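Bidham Makers Forum > Events and Meetups > Open day at the Yoshida lab, who went?

hmersha
Posted Sunday, 7:40 pm

Went to the open day with my daughter. Got there when the doors opened and stayed until they started stacking chairs. Wanted to write it up while I still remember it and see what other people thought.

The main floor had two arms running a bin picking demo behind glass. Same parts in, same parts out. Fine to watch for a few minutes. The talk by Reiko Sakai was better. She said the group has 2,434 recorded demonstrations so far, all done by people with hand-held grippers, and that they threw out the first 1,000 they made because the pads slipped and everybody had learned to squeeze too hard.

The hand-held station was the part I'd go back for. You pick up the tool, you do the task, they record it.

tosik_fan
Re: Open day at the Yoshida lab

I was there in the afternoon. Waited 15 minutes for the hand-held station and got maybe two tries. Not worth the line in my opinion. The bin picking was the real robot. The other thing is a fancy pair of tongs.

xia_x
Re: Open day at the Yoshida lab

Disagree with tosik_fan. The bin picking has been the same demo for three years. They had it at the fall show too, in November, with the same gray brackets. If you want to know where the work is going, the tongs are where it's going.

I asked Daichi Yagi how long a new person takes to get usable recordings. He said most people need an hour and some never get there, mainly the ones who move fast.

tosik_fan
Re: Open day at the Yoshida lab

An hour of a person's time to teach one small task. A decent programmer with a Clitar arm and a fixture would have it running the same day.

xia_x
Re: Open day at the Yoshida lab

With a fixture, sure. Now move the part two inches and turn it sideways.

shevchuk_m
Re: Open day at the Yoshida lab

You're both right depending on the job. We run a Clitar at work on one part number and it has been solid. We would never use it for kitting, where every tray is different.

Question for anyone who tried the tool: how heavy is it? My wrist is bad and I skipped it. Also, did they say what the pads are made of?

hmersha
Re: Open day at the Yoshida lab

Lighter than I expected, but you hold it out in front of you, so you feel it in the forearm after a while. I did nine tries and was ready to hand it over. My daughter did more than I did and wasn't bothered.

I didn't get the material for the pads. They're rectangular blocks, one per finger, and the surface looks a bit like foam. The fingers themselves are dark and matte, with a brass-colored ring set in a hole on each one. I forgot to ask what the holes are for. You bring the tool in with the fingers wide open and then close slowly.

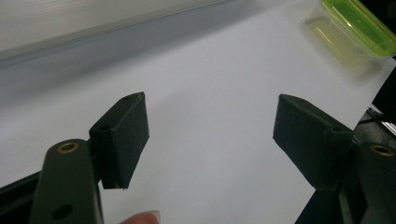
The closing is what I kept getting wrong. I'd come in at an angle, one pad would touch first, and the part would slide away from me. Daichi told me to stop over the part, line up both pads, and only then close. After that I got four in a row.

shevchuk_m
Re: Open day at the Yoshida lab

Thanks. If the rings are threaded inserts, that would make it easy to swap parts, but that's a guess.

tosik_fan
Re: Open day at the Yoshida lab

I'll give them the talk, that was good. I still think they should have had two of those stations going if they want people to try it. And parking was terrible.

xia_x
Re: Open day at the Yoshida lab

Parking was terrible, agreed. Use the Bidham Road side next time – there were plenty of spaces when I left. Does anyone know if the slides are going up?

hmersha
Re: Open day at the Yoshida lab

Reiko said she'd send them to anyone who signed the sheet by the door. I signed it. Will post here when they come.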